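Home | Topics | Unanswered | Members | Help | Log in

Plallerico Community Help > Biography and Family History > Inventors and Engineers

How do I find out when and how a little-known inventor died?

boilerplate22

I am writing a short biography of an engineer for our local history site. He worked for the Govano Pump Company in Zilport and later had his own shop there. He held 22 patents, mostly for steam pumps and valve gear, and I have copies of all of them. His working life is easy to follow from the patents and the company catalogs. The end of it is a blank.

The one account I have is a page on a biography site that gives his age at death as 67 in one paragraph and 71 in another, and says he died "of natural causes" with no source. I wrote to the site and got no reply. The last patent was granted in 1909. After that I can't find him. He isn't in the 1920 census under any spelling I have tried. He was born in Ohio and had a wife and at least one daughter.

I would like a date, a place and a cause of death that I can put a source next to. Where should I look first? I can travel to Zilport but not much farther, and I would like to keep the cost under $200.

Posted September 2021

slide_valve

Start with the last patents and not with the death. Read the heading of each one, the part with the name and residence. If an inventor died while his application was pending, the patent could still be granted, and the heading will usually say "deceased" and name an administrator or executor. People skip this part and go to the drawings. Check the filing date as well as the grant date. A patent granted in 1909 may have been filed years before, so your man may have died earlier than you think. That would explain the 1920 census too.

If there is an administrator or executor, you have a probate case. Find out which county the person was appointed in and write to the court there. Ask for the whole file. The index card or docket page only gives you the case number and a few dates. The file often has a petition with the date of death in the first paragraph, and sometimes the bill from the doctor and the undertaker. I have found a cause of death that way when there was no certificate.

Next, city directories. Go through them year by year. In the year after a married man died, the wife is often listed as "wid" with his first name after hers. Some directories print the date of death on his own line for one year. If the whole family vanishes at the same time, they moved, and you are looking in the wrong town.

Then the death certificate. States started keeping these at different times, and before that it was up to the county or the city, so look up the start year before you pay anyone for a search. The cause of death is on the certificate, but it is only as good as the doctor who filled it in. "Heart failure" in those years can mean almost anything. Copy it the way it is written and don't turn it into a modern diagnosis.

The person who gave the family details is called the informant. If it was a son-in-law or a landlady, the birth date and the parents' names may be wrong. This is how you end up with two different ages for the same man.

harrowgate_m

try findagrave, someone might have put up a picture of the stone. worked for my great uncle in 2 minutes

paperpiler

Agree with slide_valve on most of it. I would add trade papers. Engineers who never made the general newspapers often got a paragraph in the journals for their own line of work - steam, mining, railroads, waterworks. If he belonged to an engineering society, the society may have printed a memorial notice in its yearly volume. Those notices are usually written by someone who knew him and they give the full career in order. Many of these volumes have been scanned, but the text search is poor. Search for the company name and the town as well as his last name. I went through 173 pages of one volume by hand because the scan had turned every "ll" into "H".

For the Zilport trip, ask the library if it has the Chuang index. It is a card index to deaths in the town paper and it isn't online. The cards give the page and column, and you read the paper itself on film. Ask before you go, as the film room keeps short hours.

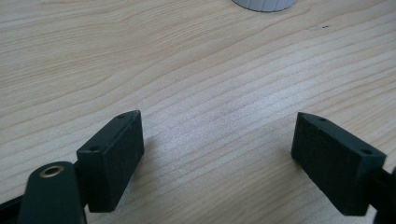 Can I use an obituary as my only source for the cause of death?

You can if you say so in the note, but look for a second source first. Obituaries of the time were often vague ("after a long illness"), and families sometimes asked the paper to leave the cause out. The date is more dependable than the cause, although weekly papers often say "last Tuesday" or "on the 4th inst." and you have to work it out from the date of the issue. "Inst." means the present month and "ult." means the month before.

On the 67 and 71, don't pick one. Find a birth record or an early census, and work out the age yourself once you have the death date. If you still can't settle it, give both and say where each came from.

One more place is the cemetery office. The interment book may list the date of burial, the place of death and the cause, even when there is no stone. Small cemeteries may have passed their books to the town clerk or a church.

boilerplate22

Thank you. I went back to the headings, and the last patent does have an administratrix, with the same last name as his wife. It was filed in 1906. I had read past it every time. I'll write to the county for the probate file and ask the library for the index.

Related topics | Report | Share | Back to top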